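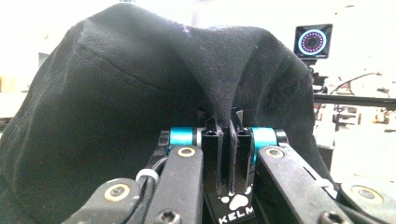
Slide 1. Black cotton-twill cap, close view.

Remarks to the Katville Town Council
December 11, 2023
Speaker: Witold Kubiak, Office of the Town Manager

Slide 2. Purpose
Good evening, Mayor and members of the Council. Staff requests direction on the shared dispatch contract with Gernomitz. The current contract ends in 20 days. No vote on the new text is required tonight.

Slide 3. Calls
In October the center handled 361 calls from Katville addresses. Of these, 53 were passed to Gernomitz under the overflow rule. (Pause for questions on the overflow rule. Refer billing questions to Mr. Lis.)

Slide 4. Options
Option 1: renew for 3 years on the present terms.
Option 2: renew for one year and seek bids.
Option 3: return night dispatch to the Bouchard Street station.
Staff recommends the first option. The third would require new hiring, and the station's radio room has not been used overnight under the present contract.

Slide 5. Next steps
If the Council agrees, Przemysław Lis will send the draft to the town attorney. The Gernomitz council must also approve it. Residents on Prelto Road have asked who answers their calls after midnight; a written reply is attached to the packet.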